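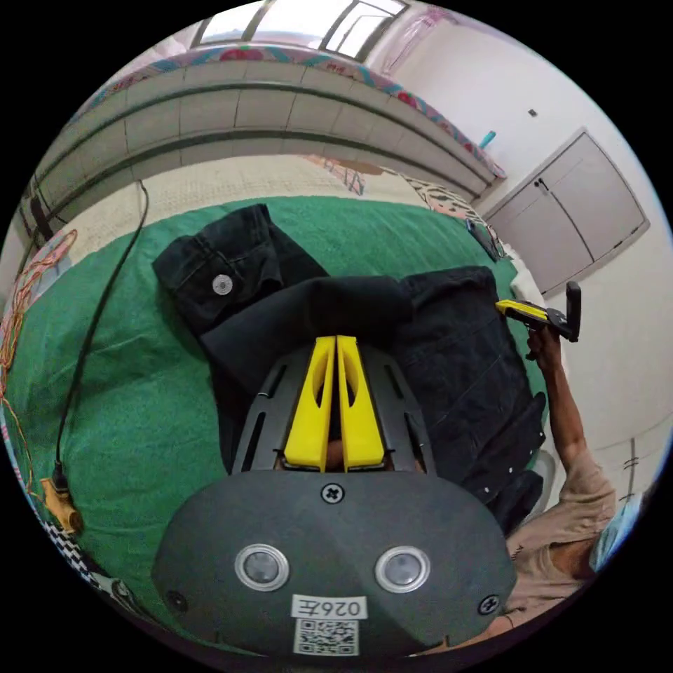
A reader in Prondby wants to know why anyone would fold on the bed when there is a perfectly good kitchen table. She folds standing up, at the table, straight from the basket, and says her back is better for it.

Search the newsletter Go

Wurkelness Home Notes, issue 196
27 June 2025

Folding the dark things

The table is fine if yours is clear. Mine has mail on it. The bed is the largest flat surface in most homes, and for long items like jeans and jackets it gives you room to open the whole thing out before you make the first fold. If your back complains, sit on the edge or kneel on a cushion.

Dark clothes are slower than light ones. Black on black hides the seams, and it is easy to fold a pair of jeans with one leg twisted and only find out when you put them on. I look for the metal first. A waist button tells you where the front is, and from there you can find the rest by feel.

For jeans:

Shake them out once and lay them flat, front up.
Close the button.
Bring one leg over the other so the side seams meet.
Tuck the point of the seat in to make a straight edge.
Fold from the hem to the waistband, then in thirds.

If they are going in a drawer on end, make that last fold tight. On an open shelf it matters less.

Snaps are another matter. A shirt or jacket with snaps should be done up before it is folded, at least every second one, or the front slides open when you lift it. I used to skip this and ended up refolding most of what I put away.
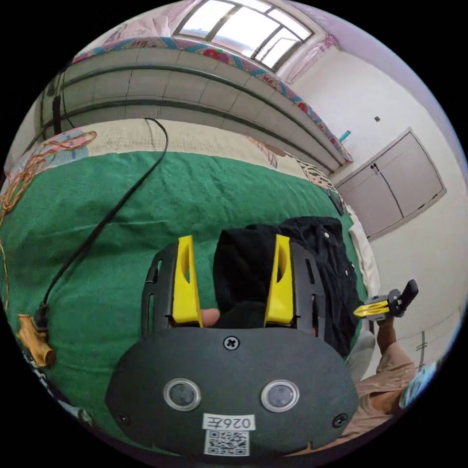 Black with white snaps, on the green blanket.

A plain cover is a help here. Dark clothes show up well against green, and you can see where a sleeve ends. On a dark bedspread I put down a light sheet first. Pull the cover reasonably smooth, but there is no need to make the bed properly, and a few wrinkles underneath won't hurt anything.

Move cables and string out of the way before you start. They get folded into things. I once put away a sweater in December with a phone charger inside it and bought a second charger before I found the first.

Last month's question about navy and black drew nine letters. Most of you sort by window light and do not trust the bulb in the bedroom. Two of you sew a loop of colored thread inside the waistband of anything navy, which takes a minute and lasts for years.

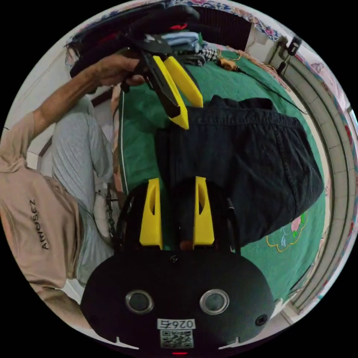 Trousers should never be folded at all, according to a letter from Claltitz. They should be hung by the hems, and the crease will look after itself. The writer has done it this way since leaving home and says the only cost is hangers.

I agree for wool and for anything with a pressed crease. Everyday cotton trousers can be folded, and in a small apartment they will have to be. Lay them on the bed with the waistband away from you, match the inside seams, and smooth toward the hem with the flat of your hand. Creases from sitting in a pile will mostly drop out overnight on a chair back.

Embroidered sheets and blankets need a bit of care. Zippers and hooks catch on the raised thread, so I fold those pieces at the plain end of the bed.

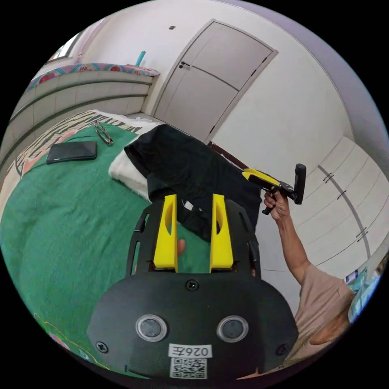

Lorna Teague

A note on pillows. Leaving one in the middle of the bed takes up the space you need, but it does make a decent rest for a shirt or jacket waiting its turn. Draped over a pillow, the shoulders keep their shape better than they do in a heap. A fluffy white one will shed on black cloth, so keep a lint brush nearby. Glasses and phones are safer on the nightstand while you work.

The free folding sheet is at the front desk of the Erdős Street library again. We printed 3000 this time, with larger type. Next issue: fitted sheets, and what to do with single socks.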